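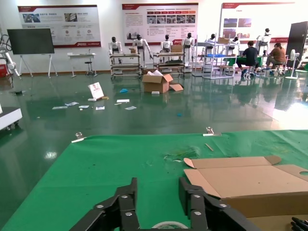

Figure 2.1 Clear packing tape at a green-covered table.

Chapter 2
Packing Goods for Shipment

Most goods that reach a customer damaged were packed badly. The carton was too large, the filler had settled, or the tape had lifted at one end. Carriers handle parcels by the thousand and will not treat yours gently. A packer has to assume that every box will be dropped, tipped, and stacked under heavier ones.

This chapter follows a single order through the packing stage at Korcombe, a mail-order seller of kitchen scales. On a normal day in September the firm ships 200 parcels. In its first year it used one carton size for everything, and 614 parcels came back with crushed corners or open seams. Sharon Nyaga, who took over the shipping department the next year, changed the carton sizes before she changed anything else.

We start with the carton and how its strength is rated. Next come fillers, then tape. Clear plastic tape is cheap and suits most light and medium parcels, but it sticks poorly to dusty board and to board that has been stored in the cold. Paper tape that is wetted before use bonds more firmly and takes longer to apply.
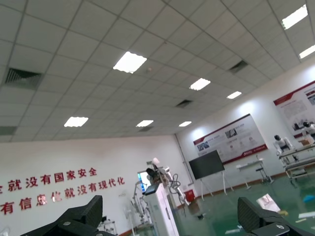
The second half of the chapter deals with the packing room. Labels have to be read quickly and correctly, so light matters as much as floor space. Bench height, walking distance, and the place where empty cartons are kept all affect how many orders one person can finish in a shift. Section 2.4 compares two layouts drawn up by Radomír Tichý for the Arley warehouse, which was planned for 1000 parcels a day.

Key terms
burst strength
void fill
center seam
packing station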